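The big bedroom reset (with curtains I still love)

June means swapping the bedding in our house, and I look forward to it every single year! Out go the heavy things, in come the light ones, and for one glorious evening the bedroom looks like somebody sensible lives in it.

I started with the gray cover, the one with the scribbly handwriting print. It's enormous. Folding it alone is a wrestling match, so this is a two-person job in our place: take a corner each, pull it tight, shake, then walk toward each other and fold again. Do it over the bed if you can, so the ends don't drag on the floor. I like to roll the top edge over a little before the first fold, which gives you something firm to hold on to and keeps the corners from wandering off.
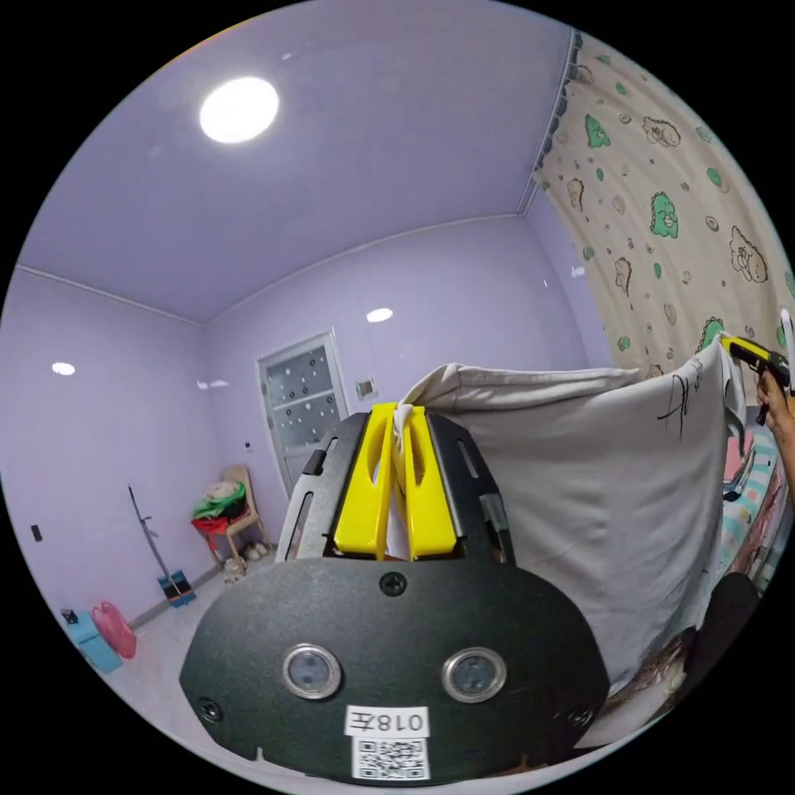

Gray cover up, cactus-and-bear curtains behind. The chair is doing its usual job.

Can we talk about those curtains for a second? I bought the fabric from the remnant table at Grarska for 22 dollars and hemmed them myself (crookedly, at the bottom, please don't look). The pale lavender walls came later, and I was nervous about the two together, but I think they get along beautifully. The cream background keeps it all calm, even with little faces looking at you first thing in the morning.

Then came the clothes. My method is to get everything folded and laid out on the bed before a single thing goes in a drawer. I used to fold and put away as I went, and I'd end up with three half-full drawers and a lot of sighing. Spread out, you can see what belongs together. Towels can sit on top of a bigger folded piece, little cloths get tucked in beside them, and the bulky blanket bundle goes toward the back where it's out of the way.
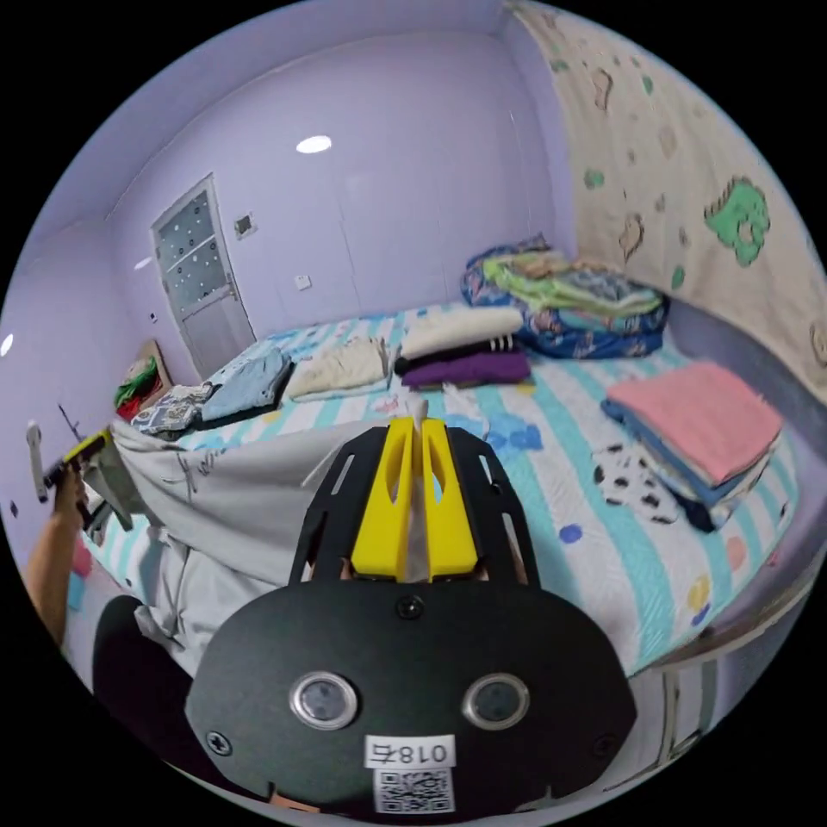 Photo: Jaltora Home Diary

I'm so fond of that striped sheet, by the way. Turquoise and white with tiny colored spots, and it makes even a pile of laundry look cheerful! The pink towel on it is pure summer to me.

Setting the timer for 40 minutes helped a lot. I went over, of course (62 in the end), but I had music on and the window open and didn't mind a bit. Next up is the linen shelf, and I've got my eye on some Drindine storage bags for the winter quilts. If you've tried them, tell me which size fits a double!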